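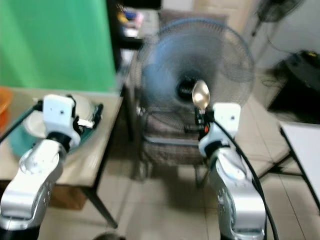 The teal-green bowl and the metal spoon, with the fan behind.

Posted 03/05/2021

Readers of this journal will know that the household at Pultdale has been reviewing its tableware. The bowl has been retained. It holds enough soup for two persons and is a suitable size for rice. Three older bowls have been passed to Rodica Preda, who had asked for them in writing.

The spoon is to be kept with the bowl – a separate drawer was tried and found inconvenient. The light wooden table will remain in use for meals until June, when its position will be considered again. The blue fan is also under review. Comments on the matter of lids are welcome and will be answered in due course.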